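Anyone else get along to the Plindivar open day?

ketill_t
Went over on 27/04/2024 with my brother Poul, mostly because he'd been going on about it since March and I wanted to see whether the robot people had anything better than last time's waving arm. They did! We got in with the first lot, so there was room to stand right up by the table, and I spent far longer there than I meant to. The sandwich demo was easily the best bit for me. I'll put my two up now and write more when I've had my tea.

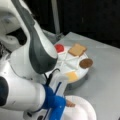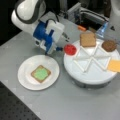 Horácio Matos
I was in the later group and came away a bit flat, if I'm truthful. Forty minutes on the bus for a robot that makes a sandwich slower than my grandson does. It's clever, I'll give them that, but they kept telling us it was the future of canteens and I can't see a canteen waiting that long for its lunch. Did you get the same talk, or did they change it?

ketill_t
Same talk, I think, with the bit about canteens in the middle – I tuned out there and watched the arm instead. I don't care how slow it is. Picking up something thin and flat off a flat surface is a horrible job for a gripper. Have a go at lifting a slice of cheese off a worktop with two fingers of a pair of pliers and tell me how you get on. Poul tried to argue the other side all the way home, so you've got an ally there.

poul thygesen
I did not argue all the way home. I argued as far as the roundabout. My point was that they've put everything out nicely on a round tray with dividers, each thing in its own place, and that's half the work done before the arm moves. Give it a fridge drawer with a tomato rolling about under the lettuce and then I'll be impressed.

annatjie_m
Ooh, I'm with Ketill on this one. You have to start somewhere, Poul! I did three years on a packing line and even with proper trays and everything square, the pickers dropped stuff all day long. Soft food is the worst of the lot. Bread tears, cheese bends, and tomato slides off whatever you put it on. I'd have loved to see this but I was stuck at home waiting for a man about the boiler (who didn't come).

One question – the cable over the top by the gripper. On ours anything looped like that would have snagged by dinner time. Did they say anything about it?

ketill_t
Didn't ask, and I wish I had now. There was a chap from Dunine answering questions but he'd got a crowd of school kids round him asking if it could do jam. I did ask about the pale green stuff on the bread and got told "spread", so there you go.

Horácio Matos
The jam question was the best one of the day and he never answered it properly. He said it "depended on the jam".

Abdelghani Nasr
Depends on the jam is a fair answer though. Spreading is a force problem, you have to press enough to move the stuff and not so much that you go through the bread. Runny jam and set jam are different jobs. I don't know how Dunine handle it, I'm only going by what we messed about with at Kirkegaard, and we never got past margarine.

What I'd like to know is whether it was deciding things for itself or running through fixed positions. If you shifted a slice over by an inch, would it still find it? That's what separates a nice demo from something you could use.

ketill_t
That's what I asked! Well, I asked if I could move the bread and was told no, very politely. So make of that what you like. To be fair they'd have had thirteen-year-olds moving everything all afternoon if they'd let me do it.

poul thygesen
He sulked about it as well.

Abdelghani Nasr
"No" usually means fixed positions, in my experience.

annatjie_m
Or it means food hygiene, Abdelghani. I wouldn't want Ketill's hands on my bread either!

Horácio Matos
I'll take back a little of what I said. Having looked at the pictures again, you can get a much better idea of how close in the gripper has to work to the tray and the plate. From the back row all I could see was the top of the arm and somebody's rucksack. I still think the canteen talk was daft. If they'd just said "look, this is hard, and this is how far we've got" I'd have clapped louder.

ketill_t
Yes, the talk let it down, no quarrel with that. Whoever writes them should come and stand in the queue first. Signs from the car park were poor too – we went round the Levis building twice before we found the right door, and there were four other people doing the same lap as us.

annatjie_m
Levis building is a nightmare, they moved the entrance and left the old arrows up. Is there going to be another one? I'd come if I had a bit of notice and a working boiler.

ketill_t
They had a sheet by the door to put your email on. I've put mine down so I'll post here if I hear anything. Abdelghani, if you come along you can ask the moving-the-bread question, you'll sound more like you know what you're on about.

Abdelghani Nasr
Happy to. I'll bring my own loaf.

poul thygesen
Put me down for a lift, but I'm choosing the radio station. And somebody get there early enough to ask about Annatjie's cable, I want to know now as well.

Contact us | Forum rules | Privacy | © Plindivar Makers' Board | Back to top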